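Sábado, 2 de marzo de 2024

Llevo 20 minutos delante de los cajones grises de chapa y he decidido muy poco. La mudanza a Stoltent es en breve y Senad sostiene que todo lo pequeño cabe en uno. Senad sostiene muchas cosas.

De momento, en el de delante conviven un vaso de cristal, arrinconado al fondo como el que llega pronto a una fiesta, y una esponja de baño naranja tan chillona que tiñe el metal. Pegada a ella, una caja azul. Tirar, lo que se dice tirar, no he tirado nada.

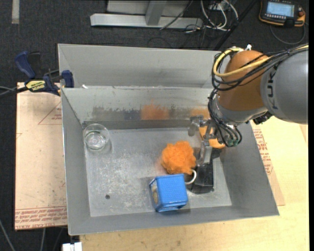

Por la tarde

Llamó Thanakorn para preguntar cómo iba. Le dije que avanzaba. Me recordó que el vaso hay que envolverlo y que la esponja cuesta menos que la gasolina de llevarla. Las dos cosas son ciertas y ninguna me apetece.

He cenado de pie, leyendo el presupuesto del transporte: 90 euros más si hay escaleras. Hay escaleras. Mañana sigo con los libros, que pesan pero no opinan.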